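Vosska > Werkstatt > Arbeitsbuch Packlinie > August

Arbeitsbuch Packplatz, Eintrag August, Beginn 9:40 Uhr

Betreff: Taschen befüllen mit zweiarmiger Anlage, Zuständigkeiten am Platz

Die Anlage am Packplatz Tota läuft seit Monatsbeginn im Nebenbetrieb. Der Handplatz Gotik bleibt unverändert besetzt. Für die heutige Reihe waren 94 Durchgänge vorgesehen, einschließlich der Wiederholungen nach Abbruch. Die Vorgabe von 120 aus dem Arbeitsplan wurde auf Wunsch der Frühschicht zurückgestellt, bis die Frage der Quittierung geregelt ist.

Verwendet wird die dunkelblaue Stofftasche mit Reißverschluss. Die weiche Ware bereitet erwartungsgemäß mehr Aufwand als die Kartons der Linie Butt: Die Tasche sackt zusammen, die Öffnung liegt jedes Mal anders, und Henkel und Gurt geraten in den Greifbereich. Die Lage der Öffnung ist daher vor jeder Reihe von der Bedienperson zu prüfen und im Blatt zu vermerken. 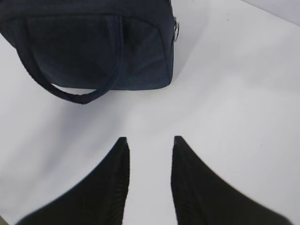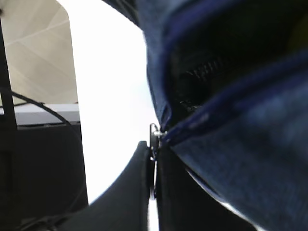
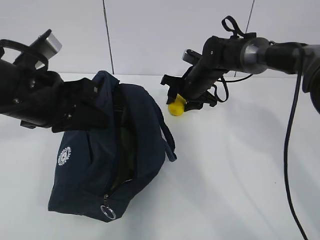
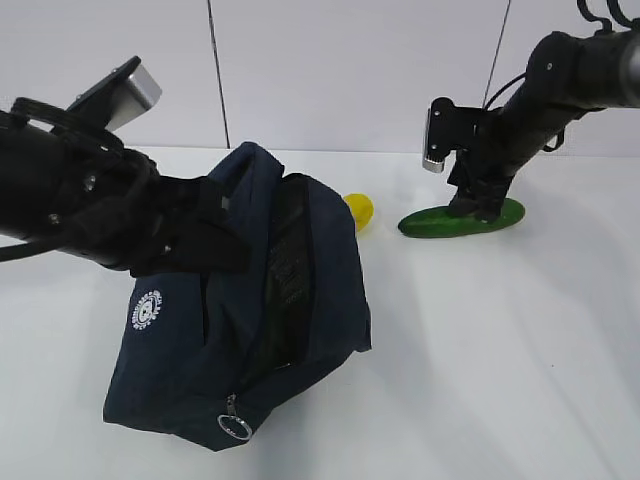

Packplatz Tota, Arbeiten an der blauen Tasche.

Zur Arbeitsorganisation ist Folgendes festzuhalten. Das Einlegen der Ware von Hand entfällt am Platz Tota für die Dauer der Reihe. Hinzugekommen sind das Bereitstellen der Teile, die Sichtprüfung der Tasche und die Freigabe nach einem Halt. Die Kolleginnen und Kollegen der Frühschicht weisen darauf hin, dass diese Tätigkeiten weniger körperlich belasten, jedoch eine durchgehende Aufmerksamkeit verlangen, die im bisherigen Pausenmodell nicht berücksichtigt ist. Vorgeschlagen wird ein Wechsel zwischen Tota und Gotik nach jeweils 10 Durchgängen. Die Schichtleitung hält diesen Takt für zu kurz. Eine Entscheidung steht aus.

Strittig blieb ferner, wer einen Abbruch einträgt. Bisher geschah dies am Handplatz mündlich bei der Übergabe. An der Anlage wird jeder Halt automatisch protokolliert, der Grund jedoch nicht. Bis auf Weiteres trägt die Bedienperson den Grund handschriftlich ein (Stoff verklemmt, Henkel im Weg, Teil verfehlt, sonstiges). Die Einträge dienen der Einstellung der Anlage und werden nicht zur Leistungsbewertung herangezogen. Dieser Satz ist auf Verlangen der Schicht auch am Platz auszuhängen.

Offen:
- Pausenregelung für die Freigabetätigkeit
- Einweisung der Spätschicht, Termin fehlt
- Nachbestellung Taschen, 200 Stück, Freigabe durch Einkauf
- Spalte für den Abbruchgrund im Vordruck ergänzen

Nachtrag 14:15 Uhr: Vordruck geändert und am Platz ausgelegt. Alte Blätter bitte nicht wegwerfen, sie gehören in den Ordner Tota.

Weitere Einträge
Linie Butt: Umstellung der Kartonzufuhr
Handplatz Gotik: Höhe der Arbeitsfläche
Übergabe zwischen Früh- und Spätschicht, Entwurf
Packplatz Tota: erste Einweisung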